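We use cookies to keep this site working and to see which pages people read. By carrying on you agree to this. Accept | Settings

The Stostier Letter
December
By the newsletter desk

The Beltville tenants' advice evening is back, and it's bigger

Good news for anyone who has ever stared at a letter from a landlord and not known what to do with it! The free legal advice evening at the Ong Rooms in Beltville starts up again in the new year, with more advisers, longer opening and (at last) a proper waiting area with a kettle.

If you missed it first time round, the idea is simple. You turn up with your paperwork, you sit down with a housing solicitor or a trained adviser, and you talk it through. Last year the evening saw 903 people, many of them with a deposit that hadn't come back or a rent rise they weren't sure was allowed. Some only needed a letter written. Others had a hearing coming up and had never set foot in a court before, and 60 of those went in with someone sitting next to them. 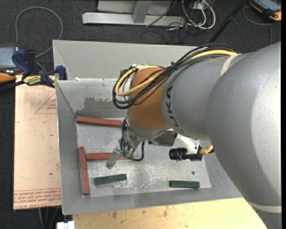 It's that last part we're most excited about. The court companion scheme, which began as a trial with just four people, now has 33 trained companions, and every one of them has been through the course run from the Pandudeck law centre. A companion can't speak for you, but they can take notes, find the right room, keep your papers in order and remind you of the thing you meant to say. We've heard from tenants who say it made all the difference to their nerves.

The course runs again in spring and there are 13 places. You don't need a law degree or any legal background, though you do need to be free for some weekday mornings and be able to keep a confidence. Forms are at the front desk in Ong Rooms and at the law centre.

Doors open at 5.30pm and the last person is seen at 8pm. Bring your tenancy agreement if you have one, plus any letters or texts. Children are welcome, and the side entrance has a ramp.

Comments (3)

Marrowfat: Went last spring about my deposit and got the lot back. Do go, they're lovely.

top_deck_22: Can you come if you're a lodger? I've no written agreement, only messages.

Stostier Letter: Yes, lodgers too! Bring the messages.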